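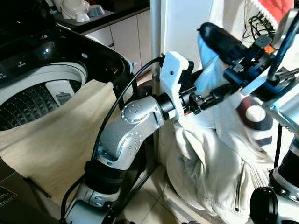
Issue 45, page 40

Good practice before the standard: an interview with Ruan Xaba

When the working group on domestic manipulation met in November, the draft code of practice before it ran to 200 clauses. The version now out for comment has 40. Ruan Xaba, who edited both, regards the reduction as the most useful thing the group has done.

"A rule that a site supervisor cannot remember is a rule that will be followed only during an audit," he said when we spoke at the Cemirden offices. "We asked of every clause whether a person standing next to the arms could check it. If they could not, it went into the guidance notes or it went out altogether."

The code covers two-armed robots working in furnished homes and in test rooms fitted out as homes. It is meant for the teams who set up and supervise such work, and it is voluntary. Mr Xaba came to it from Chidiac, where he was responsible for site safety, and he remains wary of documents written at a distance from the work.

He explained that factory rules were the natural starting point and that the group had soon reached their limits. A factory cell has a fence, a marked floor and a part that arrives in the same position each time. A home has none of these. The first draft had tried to bring the fence indoors, by way of a marked zone that no one might enter while the arms were powered. Two of the firms that tried it, Ikisex and Pisia, reported that the zone would have taken in the only route through the room.

"They were quite right to object," Mr Xaba said. "We had written a clause that could be obeyed only by moving a wall. What we have now is a limit on speed and on gripping force whenever a person is within reach, and a named supervisor with a stop control in the hand. The control must be in the hand. A shelf will not do."

The section on fabrics drew the most comment. The secretariat logged 1,753 remarks on the earlier draft, and Mr Xaba read all of them. Many concerned clothing and linen, which change shape when they are lifted and may catch on whatever lies beside them.

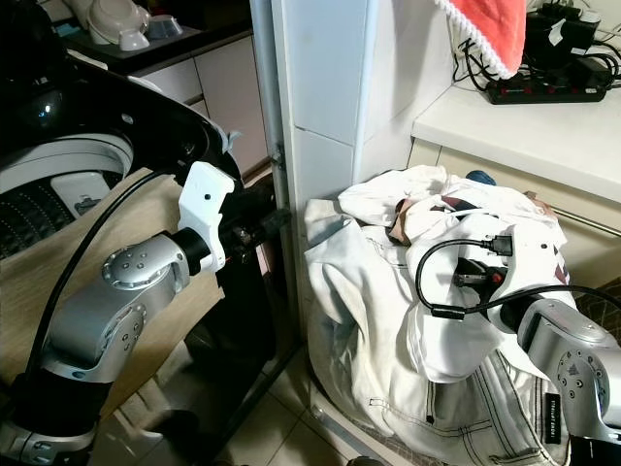
Laundry has a chapter of its own in the code, and Mr Xaba defends the space given to it. The work brings together an appliance with a moving lid, a load that hides its own contents and, very often, a floor that people need to walk across. The code asks that the load be inspected by hand before the arms are enabled, with belts, pins and anything in the pockets removed. He pointed to the heap on the tiles, with one gripper pushed well into its folds and a pair of white jeans among the clothes. "Jeans are a fair test of the clause," he said. "The seams are heavy, there are pockets, and a finger that closes on a pocket edge is holding something quite different from a finger that closes on a shirt. The supervisor should know that the jeans are in there before the arm does." The same chapter deals with cables. Those belonging to the robot must be secured along the arm, with enough slack for the wrist to turn through its full range and no loop large enough to catch on a lid or a handle. Household leads and power strips within reach of either arm are to be recorded on the site sheet, and moved where the householder agrees.

On lids and doors the text is brief. An appliance is to be isolated at the socket before a gripper enters the drum, unless the task being studied requires it to run, in which case a second person must be present. The lid must be shown to stay open unaided. Mr Xaba accepts that this last point may seem too small for a code of practice, but says that it was raised by more respondents than any other in the chapter.

We asked whether a voluntary code could have much effect. He answered with some care. Insurers had shown an interest, he said, and buyers were beginning to ask for a site sheet as part of a tender. He did not expect a full standard for several years and did not think that one should be hurried.

"A standard fixes a practice. If the practice is still poor, you have fixed that too," he said. "I would like people to use the code, find the clauses that do not work, and write to us in plain terms. The best comment we had was one line long. It said that clause 45 could not be carried out by anyone with only two hands. We tried it, and it could not."

The group has not settled every question. Members remain divided on whether a supervisor may look after more than one pair of arms at a time. The draft says no. Mr Xaba supports the draft, although he concedes that smaller firms will find it costly – Pisia has said so in writing – and that the evidence on either side is thin. There is also disagreement over how long recordings made in private homes may be kept. The present text leaves the period to a written agreement with the householder, and several members would prefer a fixed limit.

The consultation draft is dated 17 Apr 2019. Comments should give the clause number, the wording proposed and the kind of site to which the comment applies, and may be sent to the secretariat at Cemirden.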